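教材中心 > 机器人技术 > 从示教到学习 > 第三章

本网站使用Cookie以改善阅读体验。继续浏览即表示您同意我们的Cookie政策。[接受] [设置]

第三章　示教:手把手与远程操作

分享 27　评论 4

本章学习目标

学完本章后,读者应能够说明拖动示教与遥操作示教各自的工作过程;能够列出一条示教记录中应包含的数据;能够为一项简单的桌面推动任务编写示教规程;能够判断一条记录是否应当保留。

学习本章之前,读者应已掌握第二章中的坐标变换和正、逆运动学。力控制的内容只用到结论,推导放在附录B。

3.1 为什么要示教

前两章讨论的机器人程序由工程师逐行写出。末端执行器到哪个点,以多大速度到达,到达后等待多久,都有明确的数值。焊接、码垛、上下料这些工作至今大多如此,因为工件的位置由夹具保证,同一段轨迹可以重复很多遍。

一旦工件的位置不固定,这种写法就变得困难。以推动积木为例,推杆应当从哪一侧接触积木,接触点偏离中心多少,积木开始转动以后怎样修正,旁边的积木挡路时先推哪一块,都要逐条写成规则。规则之间还会互相影响。一个操作者用手柄推同样的积木,练习一会儿就能做得相当熟练,但是很难把自己的判断完整地说出来。示教的做法是请操作者直接去做,由系统记录做的过程,再从记录中求出控制策略。

从记录到策略的计算方法在第五章和第六章介绍。本章只讨论记录本身,也就是怎样做示教,记录什么,以及怎样检查。

3.2 两种示教方式

3.2.1 拖动示教

拖动示教又称手把手示教。操作者握住机械臂的末端或腕部,直接带着它运动。此时控制器处于重力补偿状态,各关节只输出抵消自重的力矩,机械臂可以用较小的力推动。控制器同时以固定周期读取关节编码器,得到一条关节角序列。

这种方式直观,初学者几分钟就能上手,接触时的力也能经由机械臂传到手上。它的缺点也很明显。操作者的手和手臂会进入相机视野,采集到的图像与自主运行时看到的图像不同。另外,手施加的力与环境对末端的反作用力混在一起,腕部力传感器若装在握持点之前,读数就不能直接使用。

3.2.2 遥操作示教

遥操作示教中,操作者与机械臂分开,通过手柄、空间鼠标或一台结构相似的主动臂发出指令。相机视野里只有机械臂和工件,记录下来的图像可以直接用于训练。操作者还可以看着相机画面操作,这样他所依据的信息与策略将来能得到的信息基本一致。

遥操作的困难在于延迟和手感。延迟较大时,操作者会不自觉地走一步停一步,记录中出现大量停顿。没有力反馈时,操作者只能用眼睛判断是否接触,容易推过头。本章的练习采用遥操作方式,指令频率和坐标轴映射见3.4节。

3.3 推动任务的工作台

推动是遥操作练习中较为简单的一类任务。它不需要夹持,末端只装一根直杆,运动可以限制在与台面平行的平面内,因此操作者只需控制两个平移方向,杆的高度在开始前调好后保持不变。

Bondolholm实训平台的推动单元就按这一思路布置。带孔的蓝色台板上平放一块浅色木板作为工作面,积木散布在木板上,推杆竖直向下。图3-1中杆的圆头悬在木板上方,紧靠红色圆柱的后面,蓝色三棱柱几乎贴着圆柱,两者都落在木板的一条拼缝附近。木板右半部分空着,可以作为推动的目标区。

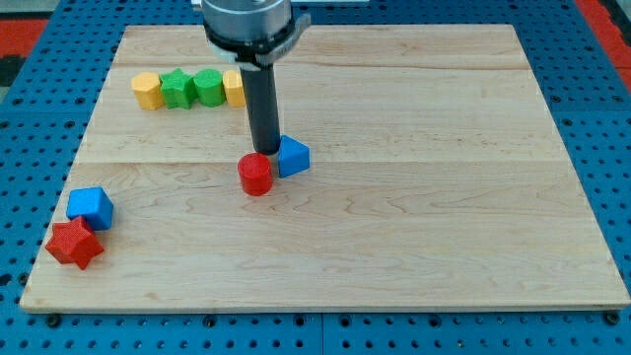 图3-1　推动单元的工作面与推杆

3.4 示教前的设置

在开始记录之前,按下列次序完成设置。

(1)确认木板不能在台板上滑动。用手推木板的侧边,如有移动,应重新固定。

(2)调整推杆高度。杆头应低于最矮一块积木的顶面,同时不得碰到木板。平放的星形积木通常最矮,以它为准。调整后把该高度写入配置文件,运行中禁止改动。

(3)设定工作空间边界。边界应比木板边缘向内缩进一段距离。杆越过边界时,控制器忽略该方向的指令,但不急停。

(4)检查坐标轴映射。手柄向左,画面中的推杆也应向左。映射反了也能操作,但记录中会多出许多反向修正。

(5)把指令频率与图像时间戳对齐。推动单元的控制周期设为100毫秒,图像按同一时钟记录。

(6)试推一次,不保存。观察杆头接触积木时是否有抬升或打滑,有则返回第(2)步。

3.5 一条记录的内容

一条示教记录从操作者按下开始键算起,到按下结束键为止。每个控制周期保存一组数据,包括图像、推杆在台面坐标系中的位置、操作者发出的速度指令和时间戳。整条记录另附任务说明、操作者编号和成败标记。

任务说明用一句短语写成,例如“把红色圆柱推到蓝色三棱柱左侧”或“把绿色星形与绿色圆柱分开”。说明应当在示教之前给出。先随意推动、事后再补写说明的做法也有人采用,其处理方法不同,在6.4节讨论。

保存指令还是保存实际位置,初学者常有疑问。两者都应保存。机械臂跟随指令有滞后,接触积木后差别更大。第五章的方法以指令作为动作标签,以位置作为状态的一部分,缺少任何一项都要重新采集。

3.6 记录的取舍

采集所得的记录不能全部用于训练。以教学项目Pravemetti的一次采集为例,操作者共提交2,115条记录,检查后保留1,339条。被剔除的记录大多属于下面几种情况:

说明与动作不符,例如说明写的是圆柱,推的是立方体;

积木越出工作面,或翻倒后继续推动;

开头或结尾有过长的静止段,且无法裁剪;

图像与位置数据时间戳错开。

示教中出现的小失误不必剔除。推杆滑过积木边缘,操作者绕回来重新接触,这样的片段含有修正动作,对策略有用。若只保留一次推到位的记录,策略在偏离之后往往不知道怎样回来。第五章将用实验数据说明这一点。

检查由示教者以外的人完成。检查者先看任务说明,再看末帧图像,最后以倍速看全程。三步中任何一步有疑问,就标为待定,交第二人复看。

3.7 本章安排

3.8节介绍拖动示教中的重力补偿设置。3.9节比较手柄、空间鼠标和主动臂三种输入设备。3.10节是推动单元的完整练习,每组完成3项任务,记录用Cutavow格式保存。格式的字段表见附录C,读者在做练习之前应先通读一遍。

订阅教材更新通知:输入邮箱地址,新章节上线时将收到邮件。[订阅]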